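Speaker notes: Open day at the Plutberg workshop, what we saw and what we took home

Slot is 19 minutes. Leave time for questions. Slides advance by hand.

Opening

Thank the organizers. Say who I am and that I went with two colleagues from Vimlow in February. We went as possible customers. We paid our own travel and Plutberg has not seen these notes.

Ask for a show of hands: who handles small stamped parts by hand today? Wait for it. Last time most of the room put a hand up.

Why we went

At Vimlow we sort and stage sheet-metal brackets before assembly. There are 548 part numbers on the active list. Most are light, most have ridges or cutouts, and they tangle in a bin. We have tried a bowl feeder from Ristano and it works for 41 of them. The rest are picked by people at a table.

Plutberg said on the phone that their two-arm cell was set up for this sort of part. I wanted to see it on a normal bench.

How the day ran

Doors at 9. Coffee, a short safety talk, then groups went through to the work area one at a time. Gudrun Rønning led our group. She runs their demonstrations and answered most of the questions herself.

The bench is a table with a green cloth clamped at the corners. Two arms, each ending in a black hand with jointed fingers. No fixtures built for one particular part. Gudrun said that was on purpose, as the shop changes parts often.
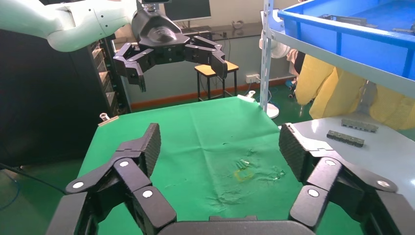 She told us the cloth gets swapped when it wears. We asked about the cost and she said it was small next to the fingertip pads. The pads have a dotted surface for grip, and those are the item to budget for. I asked for a price list and got one the following week.

Pause here. If someone asks about payload, say brackets only, we did not see anything heavy.

The bracket work

Keep this part short, people want to get to the numbers.

Parts wait on a shelf in a blue tray, with small metal clips and terminal strips on a white surface underneath. The job is to take a bracket and work on it over the cloth, with both hands available. Point out the stamped ridges and the cutouts. Our own brackets have the same kind of features, and they give fingers something to catch on. Flat strips are a different problem and I would want a separate trial for them.
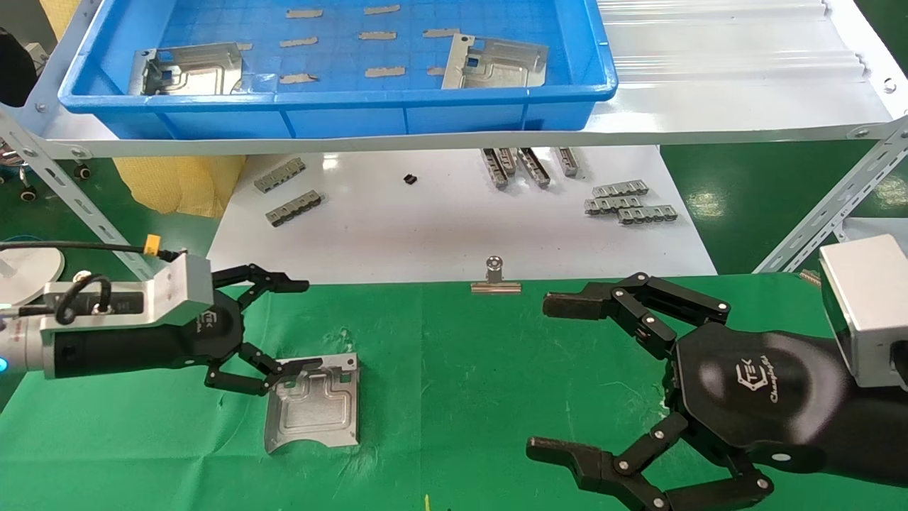

What we asked afterward

Changeover: Gudrun's answer was half a shift for a new bracket, longer for a new family of parts.

Staffing: one trained operator per cell. Tapia does the training and it is quoted separately.

Support: by phone on weekdays. No Sunday cover, which matters to us because we run a Sunday shift.

Where we are now

We have sent Plutberg a box of our brackets for a paid trial. No order has been placed. If the trial goes ahead on time I can share results with anyone who leaves a card at the front.

Take questions.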